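Lantern Procession Returns to Bramby Temple After Restoration

July 13, 2018

The hillside temple at Bramby will hold its full lantern procession again this October, the first since the main hall closed for repairs. For anyone who remembers walking up those 393 steps in the dark with a paper lantern swinging on a pole, this is wonderful news!

The procession honors the Sea Mother, the protector of fishing families, whose image was carried here by the Liao family when they settled on the coast. The story told in the village is that their boat lost its mast in a storm, and that a red light appeared over the headland and stayed there until they reached the beach. The family built a small shrine on the spot where they came ashore, and the present temple went up on the hill behind it 121 years ago.

During the repairs the image stayed in the lower shrine, and the yearly rites were kept there in a much shorter form. People brought oranges, rice cakes and incense as always, but there was no climb, no drumming from the upper terrace and no boat blessing at the end. Attendance stayed strong all the same, and last year the line for the evening offering went out through the gate and down past the fish market.

Now the roof is sound again. The old ridge tiles were cleaned and put back wherever they could be saved, and the dragon at the east end has its whiskers once more. Inside, the painted panels showing the Sea Mother calming the four winds have come up beautifully. The blues had gone nearly black with incense smoke, and regular worshipers who have seen them lately keep going back for another look. 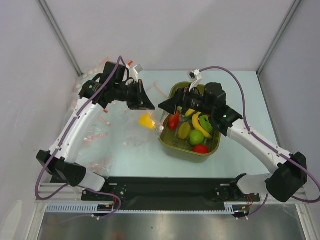 Shufen Tian, who has led the chanting at Bramby for many years, will walk at the head of the procession. "My grandmother carried me up the hill on her back," she said. "I want the little ones to have that memory too, even if they sleep through most of it."

The order of the day follows the old pattern. The image leaves the lower shrine at sunset, carried in a curtained chair by eight bearers, and stops three times on the way up. At the first stop the bearers rock the chair from side to side to recall the storm. At the second, families of those lost at sea read out names. The third stop is at the spring, where water is drawn for washing the altar. After the image is seated in the main hall, the doors are left open all night.

Boats from Zenholm and Kendska are expected to join the blessing in the harbor the next morning, and Kendska is bringing its own drum troupe, which is a real treat. If you've never heard them play across open water, get there early and stand near the end of the pier.

Lantern making has already started in the temple's side hall, with 98 finished and hung from the rafters. The goal is to light the whole path and both sides of the harbor wall. Candles burned in past years are being replaced with new beeswax ones, and donations of wax are welcome at the gate.

Up to 4,000 people can be received over the two days. There is no charge to attend. Visitors are asked to take off their shoes before entering the main hall and to keep the center of the steps clear for the bearers. Vegetarian meals will be served on the lower terrace both days from noon.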